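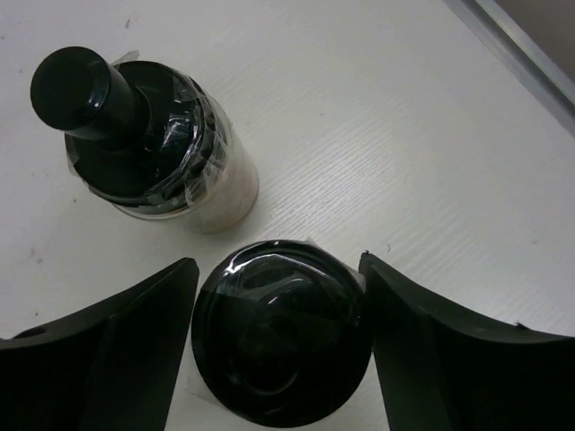
20 July 2018

Treltard arm, wrist camera back on, new fingers fitted. Good session!

Khadija's printed spacer sorted the camera angle. With the old mount we were losing the fingertips as soon as the wrist pitched down, and now both tips stay in view all the way through the approach. Went straight on to black objects on the white bench, the pairing that gave us so much grief in March. Shiny wrap throws bright highlights all over the place and the blob finder loves a highlight. It kept splitting one round lid into a crescent and a leftover bit, then aiming for the crescent.

Fix (Umut's idea, and a lovely one): ignore the bright pixels completely, fit a circle to whatever dark edge is left, and take the centre from that. Ran 39 approaches with the fingers open and no closing, just looking at where the centre landed between the tips. Worst error was 4 mm. I would have been happy with double that!

Then let it close. 18 grasps, lost two, both of them the same way: one finger touched early and nudged the thing sideways before the other arrived. Pretty sure that's the left servo leading the right. Samah reckons backlash in the left linkage. We'll put the dial gauge on it and settle the argument.

Settings so I don't have to dig for them again:
exposure fixed, auto OFF (auto hunts whenever the black fingers fill the bottom of the view)
highlight cutoff 582 on the 10-bit scale
approach speed halved for the last bit of travel
config saved as plundodon_b, old one kept

Wood-grain ridges on the bench top are showing up as faint streaks in the edge map. Harmless so far, they're too weak to pull the circle fit, but a low lamp would make them worse. Try a sheet of matte paper if it becomes a nuisance. Also the bench wants a wipe, the little dark specks are getting picked up as candidates at low thresholds.

Next:
- gauge on left linkage (Samah)
- rubber pads for the finger faces, Lilibeth has offcuts in her drawer
- two containers close together, see if it picks the nearer one every time
- ask Aicha whether the Visow board can take a second camera, would love a side view
- tidy the cable at the wrist, it rubs on full rotation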